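Washing and folding fleece without ruining it
Forum: Laundry and Clothes Care
Page 1 of 1

mossy_step
Posted 2/28/25
I have two Vokholm fleeces and a fleece throw, and all three have gone flat and a bit scratchy. I wash everything together at 40 with normal liquid and softener, then tumble dry on low. They were lovely when new. Is there any way of getting the softness back, or is it gone for good? Also, how do people store them? Mine take up a whole shelf and slide off each other.

tinlid
Stop using softener. It coats the fibres and they stick together. Wash at 30, inside out, half the liquid you use now, and hang it up. Mine came back a good way after three washes like that.

Pradance_Pam
Agree about the softener, don't agree about hanging. A wet fleece on a hanger goes long in the body and you get bumps at the shoulders. Dry it flat over an airer with the arms laid across.

tinlid
Never had bumps. If you spin it properly there's hardly any water left in it. I spin at 1200 and hang it over the bath.

Pradance_Pam
We must have different fleeces then. I lost the shape of a good one that way.

ratside_rob
Depends how heavy it is. Thin 100 weight ones can go on a hanger. A 200 is heavier when wet and I'd lay it flat. The number is the grams per square metre and is sometimes on the label, if you haven't cut it out.

mossy_step
Labels are long gone, sorry. They're the thick sort so I'll try flat. What about the tumble dryer?

ratside_rob
I'd leave it out altogether. Heat is what makes it scratchy. Once the ends of the fibres have melted a bit there isn't much you can do except brush it.

hhollmann
I do tumble mine, on the cool setting, for 5 minutes at the end when it's already dry. It lifts the pile. I've done it for years with no harm. The harm comes from drying it from wet on a proper heat.

For brushing, use a soft clothes brush or a clean baby's hairbrush, short strokes, one direction. Don't use one of those wire dog brushes. My sister did that on a Bajwa jacket and pulled the face right off it at the elbows.

Henrike Hollmann

tinlid
I use a dog brush. Lightly. It's fine.

hhollmann
Then you have a lighter hand than my sister.

mossy_step
Brushed the throw last night with an old hairbrush and it's better, though there's still a flat patch in the middle. Any ideas about the folding? I fold them in four and the stack leans over.

Pradance_Pam
Roll them. Arms in, fold in half lengthways, roll from the bottom up to the collar. They stand on end in a box and you can see which is which.

hhollmann
Rolling is all right for thin ones. With thick fleece I find the roll undoes itself unless it's wedged in, so I fold. The trouble is nearly always at the edges. If there's a dark binding or piping it is stiffer than the rest, and it turns over on itself while you're smoothing the middle. You get a thick ridge on one side and the pile leans that way.

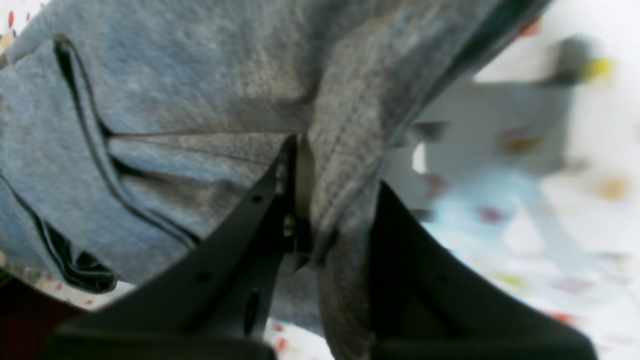
So I do the edges first. Lay it face down, run your hand along the binding until it's flat the whole way, then bring the sides in. If there's a seam across the cloth, fold on it or well away from it. A fold just beside a seam never sits down. And don't press hard on the finished stack, or you'll be brushing it all again.

ratside_rob
I turn every second one round so the thick edges aren't all on the same side. Keeps the pile level.

tinlid
Mine live on hooks behind the door. No folding.

Pradance_Pam
And no bumps from the hooks either, I suppose.

tinlid
Small one at the neck. You can't see it when it's on.

mossy_step
Thanks all. No softener, 30 wash, flat to dry, and I'll try the five minutes on cool with the older one first. Shelf is redone with the thick edges alternating and nothing has slid off so far. I'll post again in April when they've had a few washes.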